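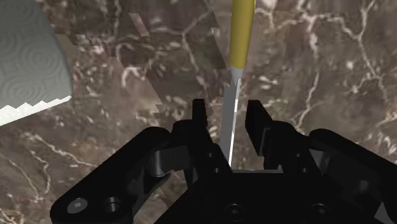

## Sharp tools in simulation: gallery page for the Closgate handling rules

Revised March 7, 2020. Applies to all kitchen scenes built for the Zandier arm cell.

A rendered tool cannot hurt anyone, but a grasp approved in simulation is later run on hardware. For that reason the sharp-tool rules apply in both places, with the same numbers and the same sign-off. The notes below are keyed to the opening picture, a rendered knife grasp on a marble countertop.

**Blade between the fingers, handle away from the gripper.** Rule 2 lists this as a restricted grasp. It may be used for handover studies, where the yellow handle would be the end offered to a person. It may not be used for cutting, stirring or storage tasks.

**Right finger standing clear of the blade.** Marble shows through the gap. Under Rule 5, a grasp counts as closed only when both fingers report contact. A frame like this one is logged as "open" whatever the commanded width was, and no lift may start from it.

**Tip hidden in the dark body of the gripper.** The position of a hidden tip is taken from the model and never estimated from the image. The keep-out volume is drawn around the full blade length, including the part out of view.

**Paper towels at upper left.** Soft goods may stay on the counter if they are outside the swept path of the blade. Check the path at the widest wrist rotation — the start pose alone is not enough.

**Stepped, blocky patch in the marble.** Texture faults are recorded as visual defects, class B. They do not void a grasp record, but the frame is left out of any set used to train or test perception. Enter the fault in the Sivakumar log before the run is closed.

### Approval

A restricted grasp needs 500 simulated trials with no contact inside the keep-out volume. Trials from before the February gripper model are not accepted. After that, hardware runs start with the blunt Vikham trainer blade, nine runs minimum, at reduced speed. A change to the finger geometry resets both counts.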